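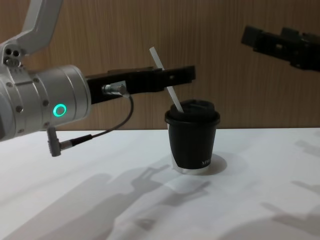
Peadar Phelan asks whether a straw can stay in the lid once the drink is gone. Take it out before storing or recycling. A straw left standing in the sip opening bends the tab, and the lid will not seal on a second use.

Lid and cup are sorted separately in most towns. Pull the lid up by the rim, opposite the sip opening.
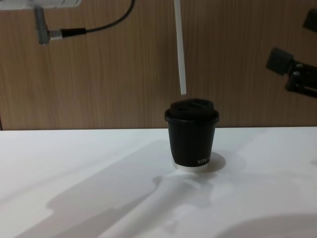
Hirno, September

Reusing a paper cup: rinse in cool water, drain upside down, use the same day. Hot water softens the seam at the base. Discard after 2 uses. 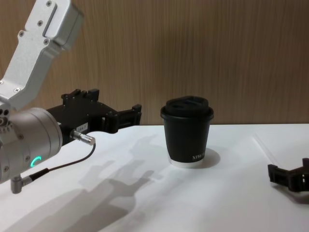

Black takeaway cup with domed lid

Sleeved cups: slide the sleeve off before rinsing - it soaks up water and dries out of shape. Plinton sleeves are glued at one point and tear if pulled sideways. Twist, then pull down.

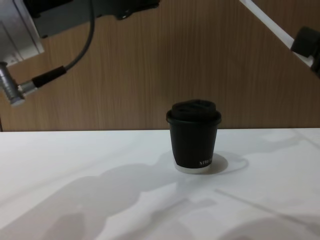
Rings on a white tabletop come from the base, where coffee collects under the rim. Wipe the base before setting the cup down. On a dark cup, check the narrow white band at the bottom, below the black, where a drip shows first. For a dried ring use a damp cloth with baking soda, then wipe with clean water. Do not use scouring pads on matte finishes.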